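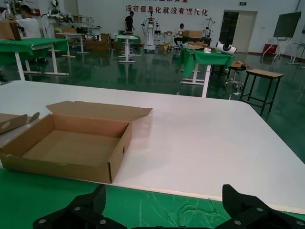
Sławomir Sadowski wrote back that a checklist won't fix a bad demonstration, it only tells you which ones to throw out. Fine. I would still like to know before we hand 1346 of them to Susbridge.

Print this page | E-mail this page
Filed under: Floor Checks, Learning Data

Cable packing cell, Innes hall, February round

1. Walkway between stations clear. PASS, barely. Cardboard scraps on a stool are a slip hazard as soon as one lands on the floor.

2. Cloth flat under the wrist cameras. COMMENT: creases again. I am told the model "learns to ignore" them. Show me.
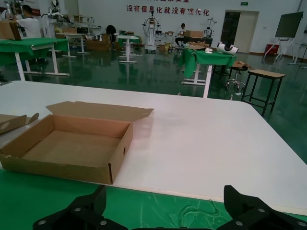

3. Start position logged for each episode. FAIL. The Starkik sheet has a column for it and 14 rows are blank.

4. Operator can reach the stop button without leaning over the table. PASS at this station. Not tested at the others.

5. Boxes placed inside the arms' agreed reach. COMMENT: the rule says fully on the tabletop.

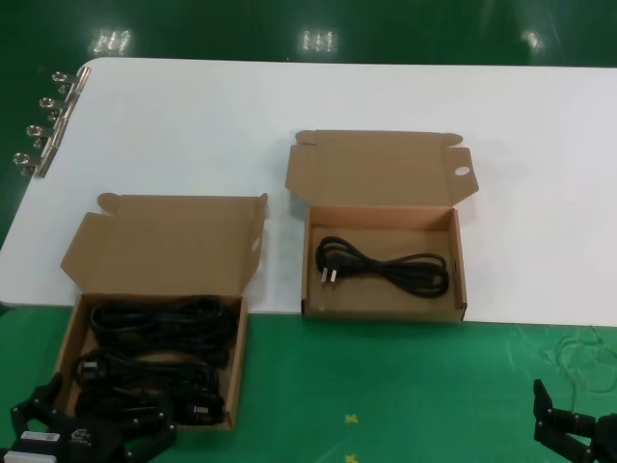 One box over the front edge is enough to fail this item. If it tips during a grasp, somebody will label the episode "recovery" and keep it. FAIL.

6. Cord plugs visible to at least one camera. PASS. Prongs show clearly.

7. Failed grasps kept and marked as failed. UNKNOWN — Cledadik's summary lists up to 2000 clean episodes and no failures at all. I don't believe it.

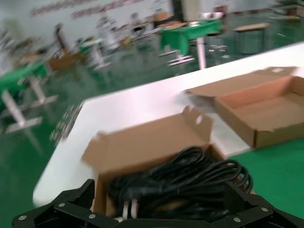
8. Blurred clips flagged. FAIL. The filter only looks at the first 2 seconds.

9. Lids folded back before recording starts. COMMENT: the instructions don't say how far. Pick an angle and write it down.

Recheck items 3, 5 and 8 before the next upload.

Shares: 2 | Comments: 14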